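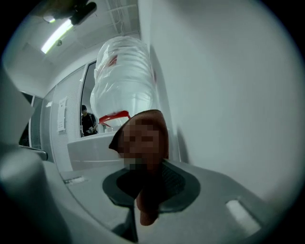
Dadham Curbside Container Records

The Dadham Curbside Container Records are a table of drink containers sorted by hand from household recycling in two collection districts, Dadham and Brulinlow. Each row is one container. The coding is by outward appearance only, so a transparent plastic water bottle with horizontal grooves and red at its lower end, like the one shown, is entered as material=plastic, body=clear, surface=grooved, accent=red, whether or not the red can be identified as a label. Contents, weight and maker are not in the table. The records were compiled to test sorting categories for a change in the district collection guide, and are released for use in teaching and small-scale waste studies.

Version
1.2. Replaces 1.1, in which the district column was blank for one December collection.

Files
containers.csv: main table, one row per container
rounds.csv: one row per collection round, with district, month and bin type
codes.txt: permitted values for every coded column
changes.txt: corrections by version

All files are UTF-8, comma separated, with a header row. Empty cells mean "not recorded." The string "none" is a real value and means the coder looked and found nothing.

Size
containers.csv has 2113 rows. Of these, 898 come from Brulinlow and the rest from Dadham. Plastic containers with a clear body account for 826 rows across both districts.

Columns in containers.csv
container_id: integer, unique, not sequential
round_id: key to rounds.csv
material: plastic, glass, metal, carton, mixed
body: clear, tinted, opaque
surface: smooth, grooved, dimpled, other
accent: main color of any label, band or printing; "none" if absent
closure: on, off, unknown
condition: whole, crushed, broken
coder: single letter, arbitrary
note: free text, mostly empty

Collection
Bins were taken from ordinary morning rounds, emptied onto a sorting table at the Ronlow depot and worked through in the order the containers came to hand. Bins holding fewer than five drink containers were returned unsorted and do not appear in either table. Bags tied shut were opened. Containers packed inside other containers were separated where this could be done without cutting, and otherwise entered as one row with material=mixed.

No addresses were recorded. A round covers several streets, and streets are not listed.

Coding rules
Material is decided before anything else. A plastic sleeve over a glass body is coded glass. A metal closure on a plastic bottle does not change the material.

Body refers to the container wall away from any label. Light blue and light green walls are tinted. Frosted walls are opaque if print held behind them cannot be read.

Surface is coded from the largest continuous area. Grooves caused by crushing are ignored. If the coder could not tell molded grooves from damage, surface is "other" and the note column says "unclear."

Accent takes a single color. When two colors covered similar areas, the one nearer the base was used. This rule was adopted partway through, and rounds before R14 follow the older rule, which used the color nearer the closure. The rule in force is given in rounds.csv under accent_rule. Comparisons of accent across the two groups should be avoided or made with the column included as a factor.

Condition is "crushed" when the container will not stand on its base. Cartons are exempt and are crushed only if flattened.

Known problems
The closure column is unreliable for glass. Early coders entered "off" for crown caps and later coders left the cell empty.

Coder D used "dimpled" much more often than the other coders. The rows have been left as entered.

Brulinlow rounds fall mainly in colder months, while Dadham rounds are spread across the year. Differences between the districts may reflect season.

Duplicate container_id values in 1.0 were resolved by assigning new numbers to the later rows. Work based on 1.0 should be joined again from the source file.

Unsuitable uses
The table should not be used to estimate total drink consumption, return rates or household size. Glass taken to drop-off points never entered the bins and is undercounted by an unknown amount.

Loading
Read round_id as text. Several spreadsheet programs strip the leading letter or convert R1E2 to a number.

Related material
The Rondonuwu coding sheet, on which codes.txt is based, has two further surface values that were dropped here for lack of agreement between coders. A mapping is given at the end of codes.txt.

License
Free to copy and adapt with credit to the Dadham Curbside Container Records and the version number.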